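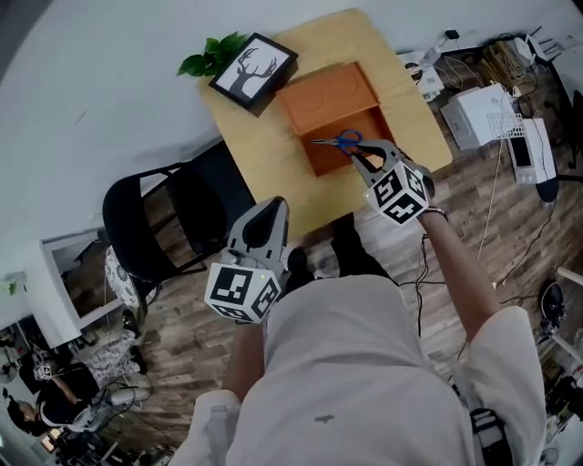 Tenton Town Council has agreed to set up a lending service for household and craft tools, which will open to residents in July at the former Udura Mill shop. Members of the service will be able to borrow items for use at home in the same way that books are borrowed from the library. The collection will run from floor sanders and sewing machines down to the plainest things in the drawer, and a pair of scissors with blue handles and silver blades, or an orange tray to keep the small pieces together on the table, will be as welcome on the shelves as a power drill.

13 March 2019
Council News Office

Search news and notices Enter keywords Go

The decision follows a survey of households carried out across the town last year. The council received 112 replies, most of them from people living in flats or in terraced houses without a shed or garage. Many of those who replied said that they had bought a tool for a single job and had not used it again. Others said that they had put off small repairs, or had paid for work they would have been glad to do themselves, as the cost of buying the right equipment was too high.

The service will be run by the council's library team in partnership with the Okonkwo Foundation, which has granted £2000 towards shelving, safety testing and the first purchases. The remaining cost will be met from the existing community budget. There will be no increase in council tax as a result of the scheme.

Membership will be free to anyone aged 18 or over who lives, works or studies in Tenton. New members will need to show proof of address and sign a short agreement setting out how items should be used and returned. Those who already hold a library card may join by asking at the counter. Organisations such as allotment societies, residents' groups and schools may apply for a shared membership in the name of the organisation.

Most items will be lent for two weeks and may be renewed once, provided that no other member is waiting. Larger items, including the carpet cleaner and the wallpaper steamer, will be lent for three days only. A small deposit will be taken for powered equipment and returned in full when the item comes back in good order. Fair wear will not be charged for. Members will be asked to report any damage when they return an item, so that it can be taken off the shelf and looked at before the next loan.

All electrical items will be tested before they are first lent out and at set times after that. Printed instructions will be supplied with each item, in large print on request. The council will not lend chainsaws, ladders above a set height, or any tool that calls for a licence or formal training. A full list of excluded items will be published before the service opens.

A second part of the scheme will provide space for work that is hard to do at home. The front room of the Udura Mill shop will be fitted with benches and good lighting, and members will be able to book a place for mending, framing, paper crafts and similar quiet activities. Noisy or dusty work will not be allowed in the room, and paints and glues with a strong smell should be kept for use elsewhere. Finished pieces may be left on display for a short time where there is room. 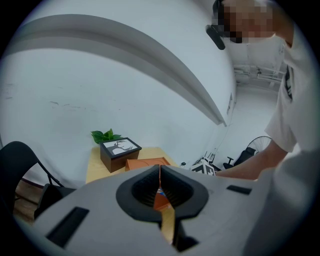

Picture-topped box with a black-and-white design, and a potted plant behind.

The bench room will also be used for a programme of short courses led by Tradisari, a craft school which already teaches in several towns in the county. Courses planned for the first season include simple picture framing, hand sewing, basic bookbinding and the care of wooden furniture. Places will be offered at a reduced rate to residents who receive certain benefits. Tradisari will publish its own timetable and will take bookings directly. The council will not hold a waiting list on its behalf.

The council considered several sites before choosing the Udura Mill shop. The building has level access from the street, an accessible toilet and a loading area at the rear, and it lies close to the bus stops on Mill Lane. Parking outside is limited to short stays. Members who are collecting heavy items will be able to use the loading area by arrangement, and a trolley will be kept at the counter for this purpose.

Works to the building will begin in the spring. They include new flooring in the store, repairs to the shop window and the replacement of the heating. The pavement in front of the shop will remain open throughout, although there may be some noise during working hours. Neighbouring homes and businesses will receive a letter before work starts.

Residents who have tools in good condition that they no longer need are invited to offer them to the collection. Items should be clean, complete and safe to handle. Hand tools, garden tools, sewing equipment and kitchen items for larger gatherings — preserving pans and tea urns, for example — are of particular interest. Petrol-driven equipment cannot be accepted, nor can items with damaged cables or missing guards. Please do not leave donations at the shop before it opens. Offers should be made in the first place through the library counter, where a form is available, and the team will reply to say whether the item is suitable and when it may be brought in.

The council will review the scheme after its first year. The review will look at the number of loans, the condition of the collection and the views of members, and a report will be placed before a public meeting. Opening hours will be confirmed nearer the time and will be shown at the library, at the Udura Mill shop and on the council's notice boards.

Questions about membership or donations should be sent to the library team in writing or raised in person at the counter during normal opening hours.

Recent items
Changes to garden waste collections
Udura Mill shop: plans available to view
Mill Lane resurfacing: notice of works
Okonkwo Foundation small grants open to local groups
Library opening hours over the spring holiday
Tenton allotments: applications for vacant plots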